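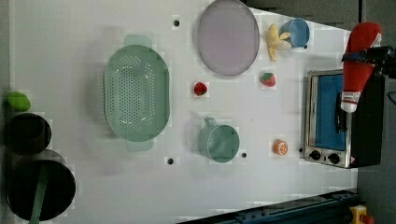
One mother in Plornstead remembers that the daycare gate stood open on two mornings in March, and that she reported it both times. Her complaint is now part of the case against the owner of Wiva, a home daycare licensed for six children. 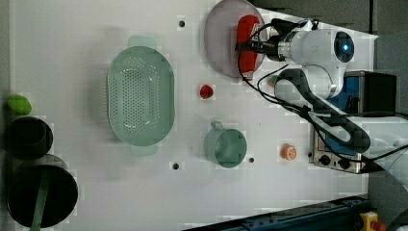

Inspectors from Flonholm came only after a boy of three was found alone on Wysocka Road – 400 yards from the house. He was not hurt. The owner denies neglect, and the hearing is set for 2026-04-14.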